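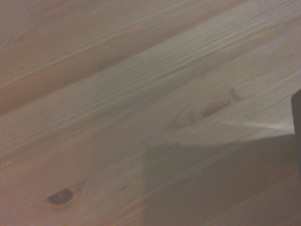 Elli Rissanen
Blog editor, part-time furniture fusser

I have been thinking about pine for most of this year, and my family would like me to stop. It started in January, when I finally gave up on the glass-topped desk (cold elbows, fingerprints, a chip in one corner that caught every sweater I own) and started looking for a plain wooden table to work at. I wanted planks. I wanted grain I could feel with my thumb while I'm on the phone. And I wanted knots!

People are funny about knots. My friend Špela paid extra for a clear-grained top from Wodden and it is lovely, very calm, like a bowl of oatmeal. But give me the big oval kind with the rings going round and round and that reddish-brown crescent along one side. The grain has to swing out of its way to get past, and you end up with all those swirly lines on either side. I could look at that for a whole conference call, and I have.

The other thing I love is how the color changes from board to board. One plank is a bit darker and warmer, the one next to it goes nearly silver where the light lands, and then there's one with some pink in it. If you're shopping, please don't judge from the website photo. The Tovard table I nearly bought looked orange on my laptop and the color of a manila envelope in the store. It was 723 dollars too, so I went and had a pretzel and thought about it.

What I ended up with came from a secondhand place called Nikolovski, for a lot less, with a wobble that needed 2 felt pads and an evening of bad language. I sanded the top by hand. Always go with the grain, and if you get impatient and cut across it you will see every scratch the second any finish goes on. I did one corner the lazy way and had to start that corner over. Krešimir next door lent me his sanding block and then came over twice to see how I was treating it.

For finish I used a clear matte wax, two thin coats. Pine yellows as it gets older and I don't mind that, but I didn't want to help it along on day one.

Then there's the question of what goes on it. I have strong feelings here - dark green. Dark green on pale pine is the best thing going, especially a green so deep you have to look twice to be sure it isn't black. A boxy little container in that color, a white wall behind, and you're pretty much done decorating.
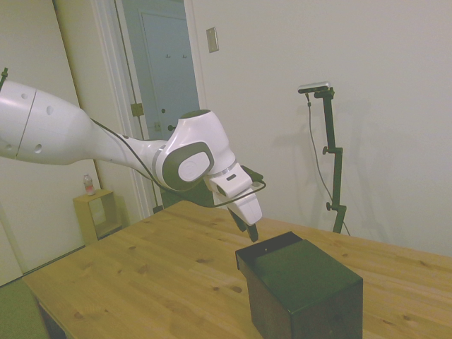
Dark green box, pale pine, knots and all.

I've got mine near the right-hand side for pens and the tape measure, and so far it also holds a dead battery and a key to something. Gornham does a tray in nearly the same shade if you want a pair, but I'd start with one and see how you feel.

Next up is the bench. Lumturie wants to paint it and I am holding the line for now. If any of you have waxed pine that gets hard use every day, tell me how often you redo it, and whether coffee rings come out or just become part of the family.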